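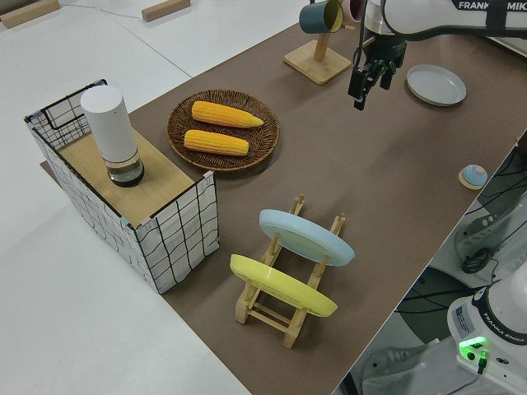

A robot arm over a table with a dish rack, two ears of corn and a mug tree.

Can a Robot Do Your Chores Yet?

Short answer: no. Longer answer: it can do a few bits of them, slowly, if a grown-up sets things up first.

Think about putting away a mug. You look, you grab the handle, you hang it up. It takes you maybe 3 seconds and you can sing while you do it. A robot has to work out where the mug is, which way the handle points, and how hard to squeeze. Squeeze too little and the mug drops. Squeeze too much and, well, buy a new mug.

Companies love to show robots doing this. You may have seen the Puvero video where a robot clears a whole table. Look in the corner of the screen, though. It says the video was sped up 20 times! At real speed, you would be in your pajamas before the table was clear.
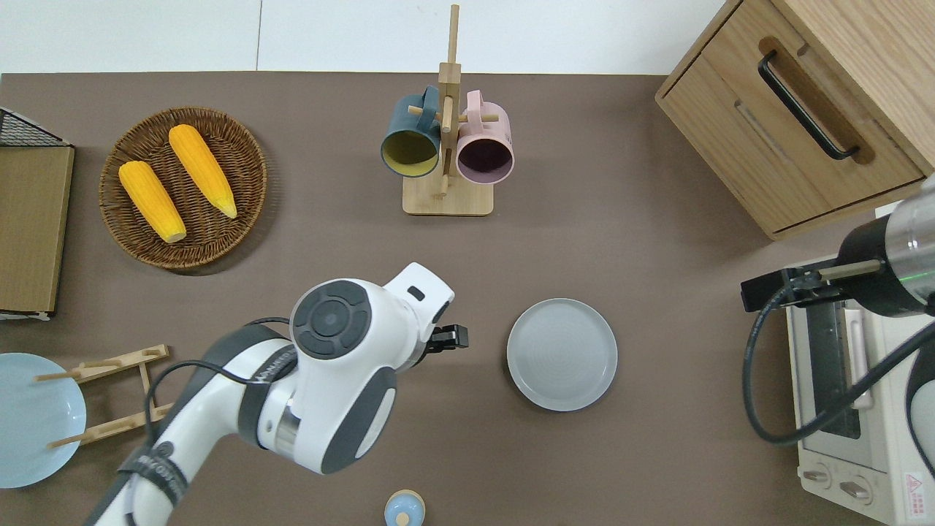 Plates are tricky too. A plate lying flat on a table is hard to pick up with only two fingers. Try it yourself with your thumb and one finger, and no sliding it to the edge. Then try to stand it in the slot of a dish rack - that part needs careful aim.

Alois Wallner tests kitchen robots in Groltdale. He had one robot try to put plates in a rack 100 times, and it got 91 right. That sounds like a good grade on a spelling test. But would your family keep a helper who messed up nine plates out of every 100?

And that was with plates the robot had practiced on. When he moved the rack to a new spot, the score went down.

Some people say we'll all have chore robots in three years. People have been saying things like that since your grandparents were kids, so ask for proof. When you watch a robot video, check these things:

Is it sped up?
Is a person steering the robot from somewhere else?
Did they show the tries that went wrong?

Until then, the dishes are still your job.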